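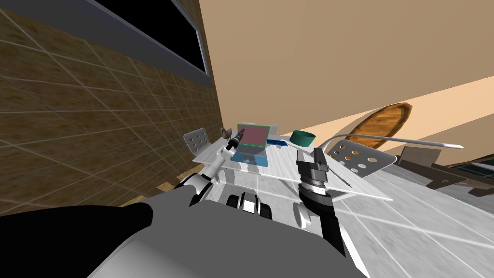

Two arms, one table, and the green bowl waiting by the right gripper.

Before I let either arm near the table I do a slow dry run, and it's saved me heaps of swearing! Set the speed right down (I use 3 per cent on the Oketti controller) and bring each gripper in over the tabletop one at a time. Keep the laptop in the middle as your marker for where left stops and right starts.

Wipe the gripper fingers with a barely damp cloth every couple of days, power off first. Skip the spray cleaner, it leaves a film and then pens slide straight out. I check the joint bolts each October too – mine had 2 loose ones last time, both on the elbow.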